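Coster: an index of old house-hunting ads

I started Coster because I kept losing afternoons to the back pages of small-town papers. It's a plain table of 900 rental and for-sale ads, typed out by hand, one per row. Thaís Miranda typed the first 400 and I did the rest, so if the abbreviations change style halfway down, now you know why!

Columns are paper, page, town, rooms, price as printed, and the full text of the ad. Prices are never converted. I left the spelling alone too (lots of "comodious"). 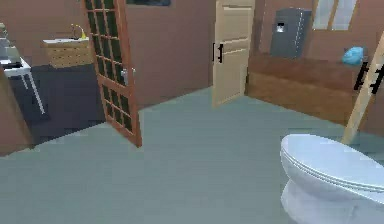 CLIRESECK, January

New in this version: a "bath" column with 17 values, from "none" to "private, w/ door." I went back and forth on whether "shared, off hall" and "shared, landing" are the same thing and kept them apart. Ademir Frota says merge them, and he may well be right.

Known problems: 40 rows have no town because the ad just says "near the depot." The Vieira pages were scanned crooked, so check any price ending in 3 or 8 before you quote it.

Use it for whatever you like. If you fix a row, send me the row number and the old text along with the new.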